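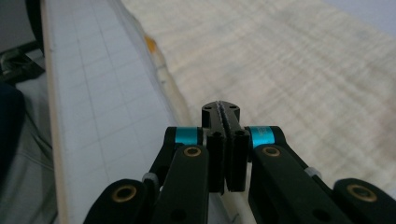

Fig. 1. Soft surface, close view.

Textile Care, Unit 3: Soft surfaces in the home
Tenedcombe, handout 2

A soft surface is any covering or filled item that gives under light pressure. Bedding, cushions and upholstery all fall in this group.

Recovery is the return to original thickness once a load is taken off. For the Dalley sheet, apply the load for 2 minutes, remove it, wait 6 minutes and measure again. Record both readings in millimetres. Brush and air the item before testing.

Read the October notes on fillings before Unit 4.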